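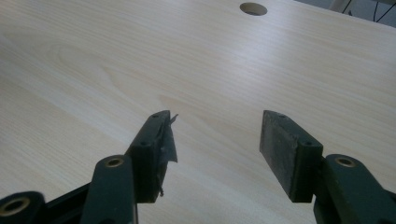 Hand-held gripper over a desk, fingers open. Torn tape on the left one, a rubber pad on the right.

Call for participants: desk work, grippers and what happens to the job

Has your employer brought in robots, or started asking staff to record hand tasks so that robots can learn them? We want to talk to you, especially if you have doubts.

The Hegyi workplace study is looking for 21 people who work in offices, packing rooms or repair shops in Grorkstead and Tandmont. We have read plenty of brochures saying that automation "frees people up." Freed up for what, and at whose pay rate? The brochures get vague at that point. We would like to hear it from the people who hold the gripper for a full shift, re-tape the fingers when the tape goes, and then sit in the meeting where the new staffing plan is shown.

What you would do
Two interviews of an hour each, eight weeks apart, and a short work diary in between. Evening slots run until 8 p.m. Interviews are by phone or in Room 33 at our Tandmont office.

Who can apply
Anyone 18 or older who has worked next to automated equipment, or collected training data by hand, for at least three months. Temps and agency workers are very welcome. Managers may apply too – but we will cap their number.

Pay
$271 in total, paid half after each interview. You keep the first half if you drop out.

Hotix supplies equipment to several local sites. It does not fund this study and will not see your answers. Neither will your employer. We can't promise that our report will change anything where you work, and we'd be wary of any study that did.

To apply, send a few lines about your job to the Hegyi study desk, Grorkstead, by the end of October. No résumé needed.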